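Imeo Woo bed mat, single size
Reviewed by Jolanta Sadowski

I bought the Woo mat in June for sleeping on when the bedroom gets hot. It has stayed on the bed since, and I now use it more for folding clothes than for sleeping. This review covers both uses.

The mat came from Cliltport. The list price was 268 zloty and I paid 239 with free delivery. It arrived rolled in a cardboard sleeve with a strap at each end. There was a smell of dry grass when I opened it, and that was gone after two days with the window open. The weight on my kitchen scale was 1,389 grams without the packaging. The label gives the width as 1,000 mm. Imeo also makes a double, which I haven't tried.

Sleeping on it

For the first night I put it directly on the sheet. It feels firm and a little cool when you lie down, and the cool feeling is strongest for the first half hour. After that it evens out, but I never woke up stuck to it the way I do with a cotton sheet in July. If you sleep on your side you will notice the ridges on your hip and shoulder. I put a thin duvet under the mat on the third night and this fixed most of the problem. Long hair can catch at the side edges, so I keep the pillow well toward the middle.

It does make noise. Turning over produces a dry creak that a light sleeper would hear. My husband sleeps in the next room when he works nights and says he can't hear it through the wall.

Folding on it

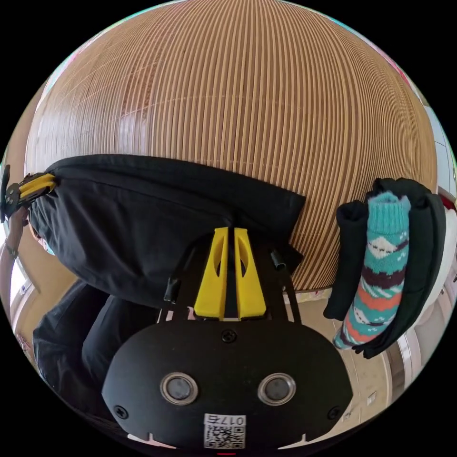 A bed with a soft duvet is a poor place to fold laundry. Sleeves sink into the dips, a folded shirt leans over when you set the next one beside it, and you end up smoothing everything twice. The mat gives you a flat, firm area that stays flat when you press down on it. Thin black fabric is the hardest thing I fold, and it does better here than on the duvet, though a wide piece hanging over the edge of the mat will still wrinkle along the hanging part. Thick knits are easier. The turquoise sock with the white diamonds has a ribbed cuff that keeps its shape wherever you put it, so it was never much of a test for the mat. What helps with small items like socks is being able to see them against a plain tan color.

The direction of the weave matters a little. Fabric slides easily along the ridges and drags slightly across them. I fold with the ridges when I want to pull a sleeve straight and across them when I want the garment to stay put. You will work out your own way of doing it in one load of laundry.

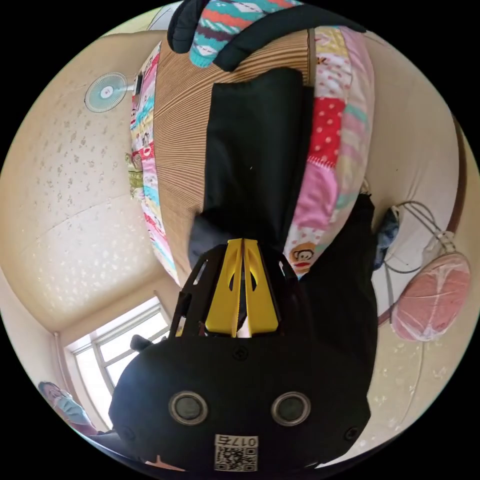 Page last changed: November. Added notes on storage and on the edge binding.

My quilt is a busy patchwork with pink and red blocks and cartoon monkeys, and losing a small item on it is easy. With the mat down the middle there is a strip of quilt left on both sides. I use the mat for folding and those strips for whatever is waiting. A black garment laid out lengthwise fits well enough for me. A double sheet doesn't fit at all, and I still do those standing up with someone at the other end.

Lint is the weak point. Black clothes leave it and black clothes pick it up. The ridges hold fine dust and hair, and you can't see it until you lay something dark on top and lift it again. I go over the surface with a dry brush before I fold anything black. A lint roller works too but uses a lot of sheets, as the tape only touches the top of each ridge.

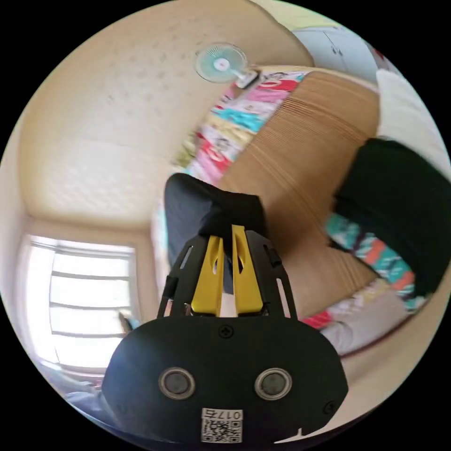

The ribbed side up, with the patchwork quilt along one edge.

Cleaning

The instructions say to wipe with a damp cloth and dry in the shade. I do this every second Sunday in summer and once a month otherwise. Wring the cloth out properly. I once used one that was too wet and the mat took a day and a half to dry over two chairs. Tea left a faint mark near the foot end that has not come out. I haven't tried soap on it.

Storage is simple if you have a tall closet. It rolls to the thickness of a large thermos and stands in a corner. Don't fold it sharply. I tried folding it in four to fit a drawer and the crease took a week to relax under a mattress. The straps supplied with it are short, and I replaced mine with a length of cotton tape.

The edge binding is stitched, and after five months one corner has two loose threads. I trimmed them and nothing more has come undone.

Compared with the Arnix

Before this I had an Arnix mat of the same size. The Arnix was thinner and softer, and it slid around on the duvet every time I sat down on the bed.

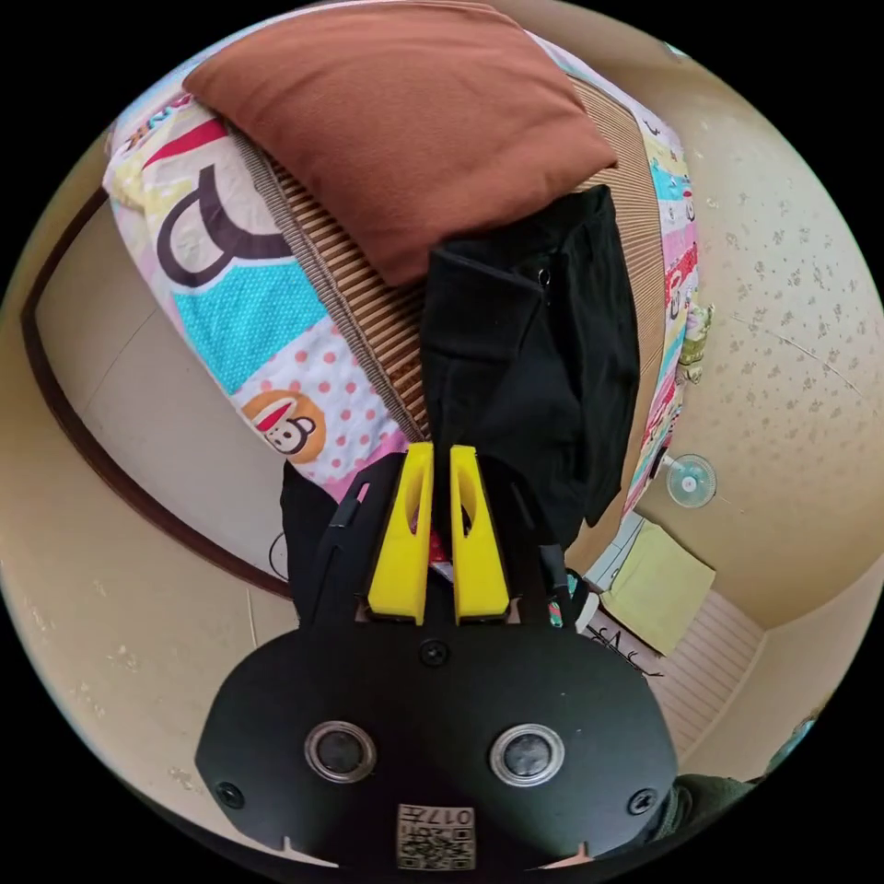 The Woo stays where I put it, even on top of a loose cover, and I put that down to the extra weight. The Arnix was quieter at night and took up less room when rolled. It also lost its edge binding in the first summer, and I threw it out the following spring. If you only want something to sleep on, and noise bothers you, the softer type may suit you better. For folding, the firmer mat is clearly the one to get.

I would pay 239 again. At 268 I would wait for a sale, and there seems to be one at Cliltport every couple of months.

Good: firm, stays in place, easy to wipe down
Bad: creaks, holds lint, straps too short
Rating: 4 out of 5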